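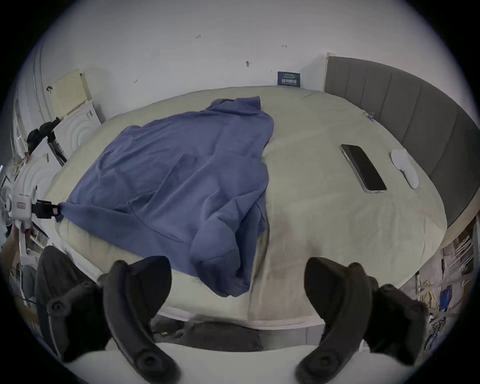

Is the Stockdale adult class still taking people with no schooling at all? a reader asked last week, and would they have to buy the workbook? Yes, and no! Come as you are. The workbooks are free, and the pencils too.

I've been helping with the reading circle in Stockdale since January and I can't stop talking about it. We started with 8 learners on the porch of the old seed store. Then Dredico let us have their back office in the evenings – with real lights and a door that shuts – and now we have to borrow benches.
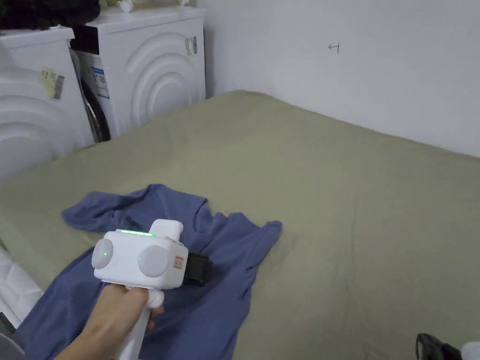 The big thing this month is the word box. Everybody drops in a word they want to be able to read, and that's the lesson. We've had "fertilizer," "receipt," "granddaughter" and the name of every bus stop between us and Jumberg. One woman read the whole clinic notice out loud on Thursday's sheet and got a round of applause you could have heard across the river!

We now own 1,000 secondhand books, sorted by how big the print is. I'd love to see 2,000 – large print above all, and anything with recipes.
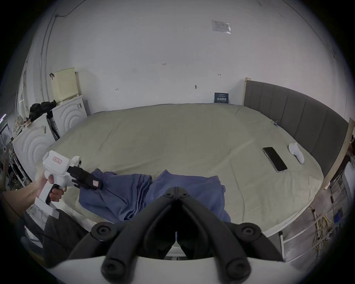 Green sheet, gray headboard

Next up is numbers: price tags, phone numbers, reading a scale. Class starts at 5, bring your glasses.

Posted 18 June 2022

Print this post | E-mail this post

2 comments

Anonymous: My mother would love the word box. Do you run a morning class?

Anonymous: I have two shelves of cookbooks for you. Where do I drop them?

Recent posts
Benches wanted in Stockdale
The Prokon bus is back
First night on the porch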